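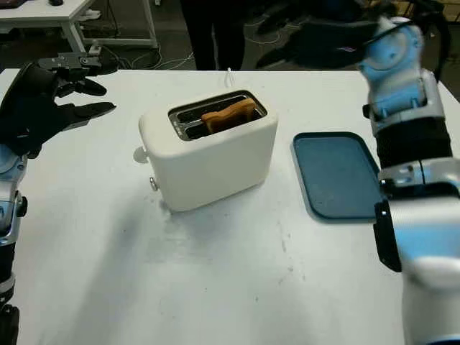

Cream toaster on the white table, one slice in the slot, blue-gray tray to the right.

September, a bit after 2 in the afternoon

Toast day again. I wanted to get the placement settled before we start on the breakfast sheet properly, because last time I wrote "toaster in the middle, tray next to it" and then spent half an hour the next morning arguing with myself over what "next to it" meant. So I'm writing more this time. Sorry in advance to whoever has to read my notes (Hannelore, mostly).

Toaster goes in the center of the table, turned a little so you get the front and the left side. I tried it square on first and didn't like it. With it turned, the knobs on the left side are easy to find, the small round white one up near the top edge and the silver-gray one lower down. I keep calling them "top knob" and "bottom knob" and Hannelore keeps asking me to call them "white" and "gray", and she's right, so white and gray from here on. I've fixed it in the breakfast sheet too, except page 2, which I'll get to.

Cable comes out the back and goes up behind the table. Please leave it that way! I had it running along the tabletop for the first tries and it was forever under the tray, under my sleeve, under the bread bag. Much nicer with the whole front clear.

Bread. I went with the golden loaf from the Reisinger bakery, the plain one. One slice, standing up, and it pokes out just above the rim, so there's something to get hold of. Not a lot, mind you. It also leans toward the right end of the slot. I straightened it three times this morning and it leaned again every time, so I've given up and put "leaning right is fine" in the sheet. If somebody wants it dead upright they can cut a thicker slice. The Girora sandwich bread we had before was too short and went right down inside, and then you're fishing for it, which I hated. I've put the rest of that bag in the kitchen for anyone who's hungry.

Tray on the right, the flat blue-gray one with the rounded corners. It's for the slice once it's out. I like the raised rim, it keeps the crumbs from wandering off across the table (most of them, anyway — I still found a few specks on it after I thought I'd wiped it). The white plate from the Vatmont set looked prettier but you could hardly see its edge on a white table, and I kept setting the bread half on and half off. Tray stays. The plates have gone back in the cupboard, second shelf.

The tabletop itself is getting scruffy. Smudges and scuffs all over the low middle part, where everything gets slid around. I went at it with a damp cloth and then with the Skelline spray, and some of it moved and some of it really didn't. I'm guessing the stubborn ones are scratches by now. A new top is more than 300 if we get the same size, so I'd say we live with it until the end of the season and stop dragging the toaster. LIFT the toaster. I'm as bad as anyone.

Shadows: soft gray one under the toaster and off to the left, and I'm happy with that. With the blinds open at noon it was much harder and I didn't care for it, so blinds halfway.

Left to do

Crumb drawer needs emptying, I forgot at lunch.
Fix the knob names on page 2.
Buy another Reisinger loaf, and ask them to slice it the same as this one.
Decide about butter. Hannelore says yes, I say not near that tray until we have a second one.

Stopping there, the kitchen smells like toast and I want some.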